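Plornberg Season 2 Arrives in March With a New Rival for the Tide Guard

The animated fantasy series Plornberg is coming back! Studio Zukero announced on October 25, 2020 that the second season will begin streaming in March, picking up the morning after the harbor gates closed on Ametepe and half of the Tide Guard was left on the wrong side of them.

Season 2 opens with Ametepe alone in the salt mines under the city, where her sense for moving water is close to useless. Up above, Captain Brirkosix has taken command of what remains of the Guard and is holding the lighthouse against the Glass Sailors. He has 4 days of lamp oil and a crew that doesn't fully trust him (fans of the first season will remember why). The two stories run side by side until the sixth episode, when they meet in the longest battle the studio has ever animated.

"We drew that fight for most of a year," said series director Veerle De Bruijn. "There are 136 shots in it, and I have a favorite that lasts less than a second. I can't wait for people to find it. The whole team went a bit wild on the water, and I let them."

The new season also brings in Orrel, a former student of the lighthouse keeper who can copy any technique she has seen once. She faces Brirkosix in episode three and Ametepe in episode seven, and her reasons for turning on the city come out slowly between those two fights.

Adjoa Lamptey returns as head writer. She said the scripts spend more time with the smaller members of the Guard, including the bell ringers, who had only a few lines in season 1.

"People wrote to us about the bell ringers constantly," Lamptey said. "We got roughly 1,000 letters and drawings, and a lot of them had given the ringers names and families. We kept our own names, but we read every one of those letters, and it made us want to do right by these characters. Their episode is the one I'm proudest of."

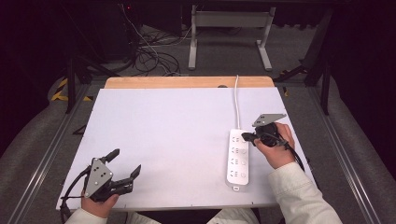 Release plans

New episodes will stream weekly in the original language with English subtitles. The English dub follows 2 weeks behind, with the full season 1 cast back in their roles. A recap episode told by the lighthouse keeper will go up the week before the premiere, and it includes a short new scene set during the storm.

The opening theme is a faster version of the Tide Guard march, recorded with a full brass section. The closing theme is new and changes its last verse after episode six.

The first trailer and the character sheets for Orrel and the bell ringers can be found on the Plornberg page of the Zukero website.

Press contact: Zukero, Plornberg series office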